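Stop throwing out old amps

Got another email last week asking why I bother with 30 year old gear when a new receiver costs less than my parts bill. Fair question. Short answer, because I can open it. Long answer below, typed fast, soup's on the stove.

My Siqueira integrated came to me dead. One channel gone, hum on the other. I paid 17 bucks. Inside, big fat traces, parts you can read without a magnifier, and a schematic that somebody at the factory drew so a stranger could follow it. Two evenings and it played. 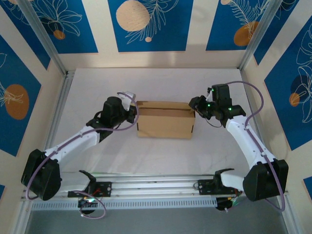 Compare the Jedatus streamer I bought in February. Volume knob went scratchy, fine, knobs do that. Except the case is glued. Glued! Emailed support, they offered a discount on the next model. No drawings, no part number for the knob, nothing. That thing draws standby power on a shelf now and I resent it every time I walk past.

People say new stuff measures better. Sure. Usually does. I don't own a bench full of analyzers and niether do most of you. What I own is a soldering iron and a radio show I like on in the mornings. Past a certain point I want the thing to work, and to be fixable by me when it doesnt.

Gervásio Leite disagreed with me on the Tumaven forum, 353 replies and counting. His point is that old capacitors are a fire risk and beginners shouldn't be told it's easy. He's right on the second part. Mains voltage will kill you. Unplug it, let the big caps drain, check them with a meter, then check again. If that sounds like too much, pay a shop. Still cheaper than the 1340 Pustora wants for their "heritage" model, which has a chip amp inside and a wood side panel. 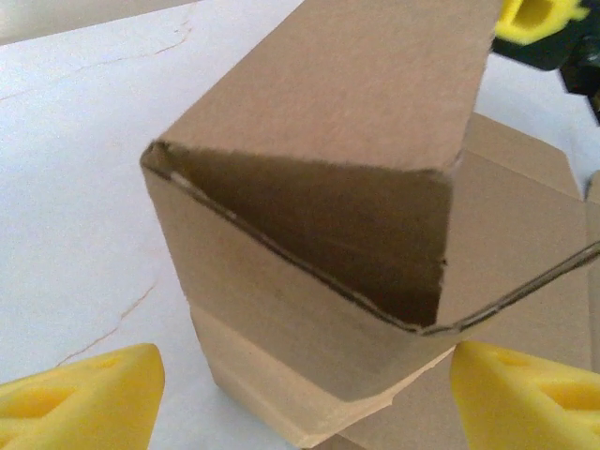 What I'd ask for

Screws. A service manual, free, on the website. Spare knobs and switches sold for ten years. Not a big list. I'd pay extra for it, and I'm cheap.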